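Trundura tracking software: station inspection, November 2021
Site: Drornness

1. Marker cubes fitted to both grippers. Pass.
2. Pose log checked, 2,203 entries. Pass.

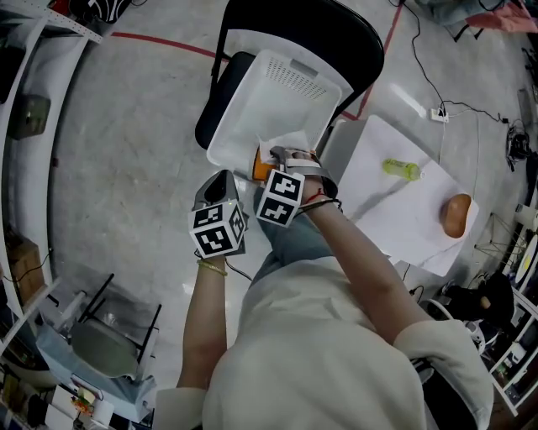
Tobias Boateng asked that item 2 be repeated after any change to the planner settings.

3. Floor cables clear of the operator's path. Action: re-route.
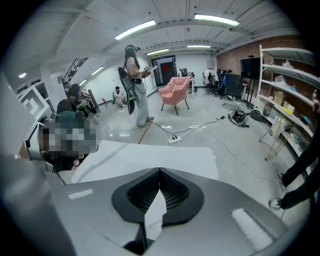

Fig. 2. Headset operator and floor cabling

4. Both gripper tracks held when the tools meet above the basket. Pass, 18 trials. 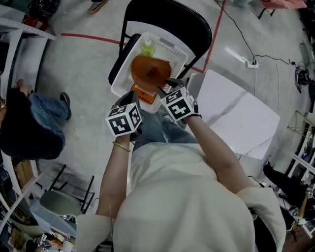
Photo: Alten / Hinds

5. Lost-track alarm. Retest in 8 days.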